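I finally got to hear Khalil Rizk sing live, and I have been humming ever since! My cousin sent me one of his songs back in September with no message, only the link, and I played it on the bus three times in a row and missed my stop.

The show was at Gutis, a narrow little room with a low stage and 41 seats (plus people standing along the bar, me included). He came on with a guitarist and a woman playing hand drums, said good evening, and went straight into "Awad," the slow one that opens his first record. I'd always thought of it as a quiet song. Live, he holds the last note of the chorus so long that the drummer starts grinning at him.

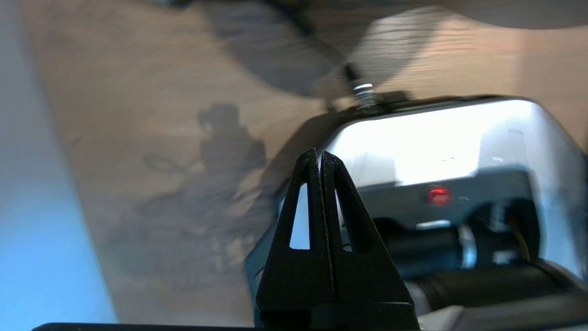
After that came four songs from Ullerik, the new album, and they were my favorite part of the night. The record has nine tracks and a lot of strings on it, and I wondered how he would manage with two other musicians. Well, he sings the string parts! Not all of them, but in "Puvar" he hums the whole violin line between verses, and I liked it better than the studio version.

He talked a bit, too. He told us he learned harmony from his aunts at family weddings, where you had to pick a part fast or get handed the low one. He still likes the low one best — you can hear it all over the album.

I bought the vinyl on the way out, number 29 of 300, signed on the back in green ink. My turntable needs a new belt, so for now it's leaning against the bookshelf and I'm playing the songs off my phone while I cook.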